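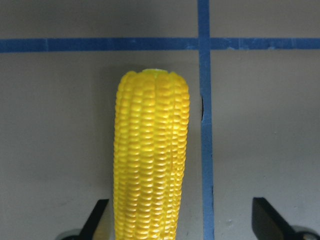

Play food

Home | Topics | Toys and games | Kitchen and dining | Index | Contact

We use cookies to remember your reading settings. Accept | Manage choices

Play food, also called toy food or pretend food, is a class of toys made to look like things people eat. It is used mainly by young children in pretend cooking, shopping and serving games, and is often sold with a toy kitchen, a market stand or a set of small dishes. Fruit and vegetables are the most common subjects. Bread, eggs, cheese, fish, cakes and packaged goods are also made.

The term overlaps with artificial food, which covers display models used in shop windows, furniture showrooms, photography and stage sets. Display models are usually life-size and are not always safe for children. Play food is often smaller than the real thing and has simpler surfaces.

Materials

Wood was the usual material for early play food and is still widely used. Pieces are turned or cut to a simple outline and painted. Wooden vegetables hold up well to dropping but chip at the edges, and fine surface detail is hard to produce at a low price.

Molded plastic allows more detail. Hollow pieces are light and cheap, and may have a visible seam where the two halves of the mold met. Solid and foam-filled pieces are heavier or softer and are more common in display models. Soft vinyl is used for items meant to be squeezed.

Felt and knitted play food is made both at home and in small workshops. Leafy vegetables, sandwiches and pancakes suit felt because they are flat or layered. Papier-mâché and salt dough are used in classrooms, where making the food is part of the lesson.

Corn on the cob

Corn is one of the vegetables most often included in mixed sets, along with carrots, tomatoes and peppers. It is easy to recognize from its color and pattern, even at a small size. An artificial ear may be made with the husk on, with the husk partly pulled back, or as a bare cob.

The kernels are the main feature. On molded ears they are raised and set close together in rows that run the length of the cob, usually with a glossy finish. The grooves between the rows are often darker, either from added color or simply from shadow. Toward the tip the rows come together, and many makers finish this point with a small cap in a paler yellow or green. Real ears often have small, pale or missing kernels in the same place, so the change in color is a fair match for the vegetable.

Most artificial corn is a single bright yellow. White and two-color ears are less common in toy sets. Ears in red, brown and purple are made for fall decoration and appear in stores from September.

Wooden corn is normally a smooth cylinder with the kernels painted on or cut as a crosshatch. Knitted versions use a bobble stitch to give the bumpy surface.

Sets and cutting food

A common form is cutting food, in which each item is divided into parts held together by hook-and-loop dots or magnets. The child separates the parts with a blunt toy knife. A corn cob in this form is usually cut crosswise into 3 sections. The joints collect lint and dough and are the part that wears out first.

The Zandberg market set is a typical mixed set, with 12 pieces in a shallow crate. The corn is a one-piece bare cob with molded kernels, and the carrot and cucumber are cutting pieces. An earlier version had 11 pieces and no corn. Plutia sells its vegetables singly, and its cob comes with a separate felt husk that wraps around the lower half. Zawadzka ears are turned wood with a carved crosshatch and are somewhat longer than the others.

Scale is seldom consistent within a set. A toy ear of corn may be the same length as the toy carrot beside it, and a strawberry may be as large as a lemon. Makers tend to choose a size that fits a child's hand and keep small items large enough that they cannot be swallowed.

Use

In the home, play food is used for pretend meals and for shop games with a basket and toy money. Children begin by carrying and sorting the pieces, then move on to serving them to other people or dolls. Longer games with a menu or a shopping list come later.

Preschools use it to teach the names of foods, colors and food groups. The Cesinholm nursery guide suggests 4 vegetables of clearly different shape for a first naming game, and lists corn, tomato, carrot and eggplant. Corn is also used in texture games, where a child feels a piece inside a cloth bag and names it without looking. Molded kernels make it one of the easier items to identify, while apples, oranges and tomatoes are often confused.

Language teachers use similar sets with older learners, mostly for practicing quantities and polite requests. In speech therapy, familiar foods are used as prompts for naming and describing.

Artificial corn is also sold for decoration. Ears are wired into wreaths, placed in bowls or tied in bunches at a door. Decorative ears may have dried husks, wire stems or loose glitter and are not suitable as toys.

Care

Plastic pieces can be washed by hand in warm water with dish soap. Ridged surfaces such as corn need a soft brush, as dirt settles in the grooves between the kernels. Hollow pieces with a hole in the base may take in water and should be stood with the hole down until dry. Dishwashers can warp thin plastic and loosen glued parts.

Wooden pieces are wiped with a damp cloth and dried right away. Felt is spot-cleaned. Knitted pieces can be hand washed if the stuffing is synthetic, and should be squeezed flat and left to dry in moving air.

Yellow plastics can fade in strong sun. A sticky surface on old soft vinyl usually comes from the plasticizer working its way out, and washing helps only for a short time.

Safety

The main risks are small parts, sharp edges on broken pieces and flaking paint. Stems, leaves and caps that are glued on should be checked regularly and the item thrown away if they come loose. Very lifelike pieces should be kept apart from real food, especially with children under three, who may bite them.

See also: Toy kitchen; Toy store counter; Display food; Corn

Last revised May 28, 2026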